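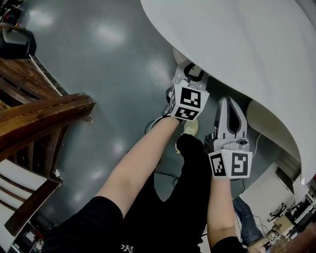

**Uvona** is a direct sales and event marketing company based in Lundness. It sells home phone, water filter and lawn care plans for other firms, mostly door to door and from booths inside stores. It runs 5 branch offices and is best known in the trade for its yearly sales meeting, the Flerholm Rally.

## History

Started by Tamás Vass and Ildikó Deák, who had both worked as field reps for Veres, a coupon book seller. First office was two rooms over a bakery in Lundness. Early work was all coupon books — water filters came later, after Veres dropped its own field team and most of the reps moved over.

Vass ran sales and Deák ran hiring and training. Vass stepped back after a dispute over rep pay and now holds a board seat only. Amanuel Endale, a former branch manager, took over as president.

## Training and promotion

New hires spend eight days with a team leader before working a street alone. Promotion goes rep, leader, assistant manager, branch manager. No outside hires for branch manager, a rule dating from Deák's time. Reps are paid on commission with a small weekly base. The base was added under Endale.

Trainees learn one sales script per client. Sándor Virág wrote most of the scripts still in use, and they are known inside the company as "the green pages" after the paper they were first copied on.

## Flerholm Rally

Held every February at a lake hotel in Flerholm. Three days, awards dinner on the last night. Began as a weekend trip for top sellers only, later opend to all staff. The largest so far drew 742 people, including guests from client firms. Awards go to best new rep, best branch and best leader. Piroska Sárközi has won the leader award twice.

## Criticism

Some former reps have complained about long hours and unpaid morning meetings. The company began paying for the meetings after a group of them wrote to the Lundness paper. Several towns near Flerholm also require a door to door permit, and Uvona was fined in one of them for for sending reps out without it.

## See also

- Veres (coupon books)
- Door-to-door selling
- Event marketing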